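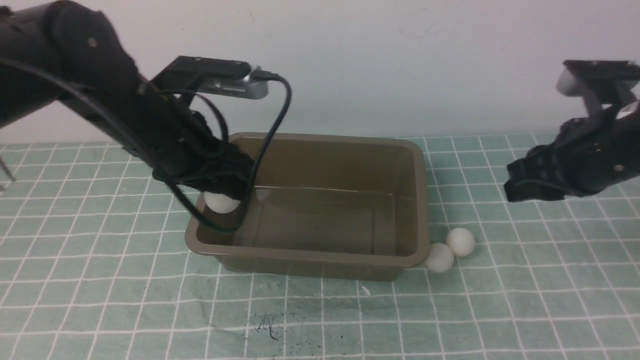

### 4.2 Tischdecken im Alltagsgebrauch

Die Auswertung der Haushaltsbücher aus Kinach hatte gezeigt, dass Tischwäsche in den Ausgaben der befragten Familien kaum als eigener Posten auftaucht. Sie wurde unter „Stoffe“ oder „Verschiedenes“ verbucht, gelegentlich auch zusammen mit Bettzeug. Aus den Büchern allein lässt sich deshalb nicht ablesen, wann eine Decke angeschafft und wie lange sie benutzt wurde. Für diesen Teil der Untersuchung stützen wir uns auf 200 ausgefüllte Fragebögen und auf elf Leitfadeninterviews, die Sarmīte Navickas in den Wohnungen der Befragten geführt hat. Die Transkription übernahm Aigars Adomaitis. Alle Zitate sind ins Deutsche übertragen und sprachlich leicht geglättet.

In den Fragebögen wurde zwischen „guter“ und „täglicher“ Tischdecke unterschieden. Diese Trennung stammt aus der älteren Erhebung von Dambrauskienė und wurde übernommen, um die Ergebnisse vergleichen zu können. In den Interviews erwies sie sich als zu grob. Mehrere Befragte beschrieben eine Zwischenform: eine Decke, die einmal für Feiertage gekauft worden war, nach dem ersten bleibenden Fleck in die Küche wanderte und dort noch jahrelang lag. Eine Interviewpartnerin sprach vom „Herunterkommen“ der Decke und meinte damit sowohl den Zustand als auch den Weg vom Wohnzimmer im oberen Stockwerk in die Küche im Erdgeschoss. Wir verwenden dafür im Folgenden den Begriff der Abstufung.

Das Muster spielt bei der Abstufung eine größere Rolle als das Material. Einfarbig weiße Decken wurden nach Verfärbungen meist zerschnitten und als Putz- oder Bügeltuch weiterverwendet. Gemusterte Decken blieben dagegen häufig auf dem Tisch. Unter den Mustern überwiegt in unserem Material das Karo, und zwar sowohl in der gewebten als auch in der bedruckten Ausführung. Beide Varianten werden von den Befragten selten auseinandergehalten; wer „kariert“ sagt, kann auch ein bloßes Liniengitter meinen. Ein bedrucktes Beispiel dieser Art, mit dünnen weißen Linien auf blassem Blaugrün, zeigt Abbildung 2. Wir haben solche Liniengitter daher gemeinsam mit den flächigen Karos codiert.
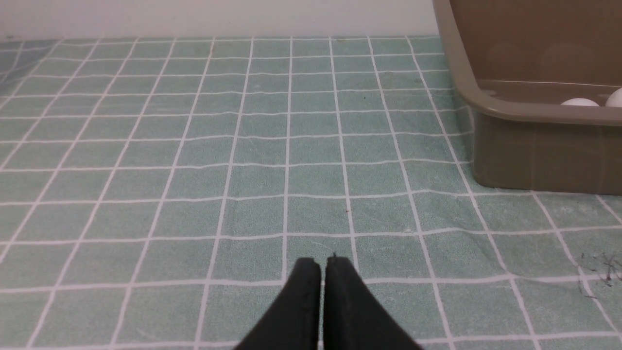 Auf die Frage nach den Gründen für die Wahl eines Karos wurden vor allem praktische Vorzüge genannt. Das Muster gebe beim Auflegen eine gerade Kante vor, Krümel fielen weniger auf, und beim Nähen lasse sich entlang der Linien schneiden. Der letzte Punkt kam fast nur von älteren Befragten, die ihre Decken selbst gesäumt hatten. Jüngere nannten häufiger den Preis. Zwei Interviewte gaben an, nie selbst eine Tischdecke gekauft zu haben; ihre Decken stammten aus dem Haushalt der Eltern oder Schwiegereltern.

Die Bezugsquellen verteilen sich ungleich. In Kinach selbst wurde überwiegend auf dem Markt gekauft, in den umliegenden Siedlungen im Warenhaus Reltar, das bis zu seiner Schließung eine eigene Abteilung für Meterware führte. Dort konnte man Deckenstoff in beliebiger Länge abmessen lassen. Das erklärt vermutlich, weshalb in den Siedlungen so viele Decken nicht den gängigen Fertigmaßen entsprechen. Auch die Kataloge des Versandhändlers Urngate werden erwähnt, allerdings eher als Anregung für Farben denn als tatsächliche Quelle.

Zur Pflege liegen uns nur Selbstauskünfte vor. Gewaschen wurde die tägliche Decke nach Angaben der meisten Haushalte zusammen mit den Geschirrtüchern, die gute getrennt und von Hand. Gebügelt wurde fast ausschließlich die gute. Bei abgestuften Decken ist das Bild uneinheitlich: Manche Befragte hielten an der früheren Behandlung fest, obwohl die Decke längst in der Küche lag. Eine Frau bügelte ihre ehemalige Festtagsdecke jedes Jahr im April vor dem Fensterputzen und legte sie danach wieder auf den Küchentisch.

Einschränkend ist festzuhalten, dass der Fragebogen nach Decken fragte, die zum Zeitpunkt der Erhebung noch vorhanden waren. Zerschnittene oder weggegebene Stücke sind damit unterrepräsentiert, was vor allem die einfarbigen betrifft. Wachstuch und andere beschichtete Auflagen wurden gesondert erfasst und werden in Abschnitt 4.3 behandelt.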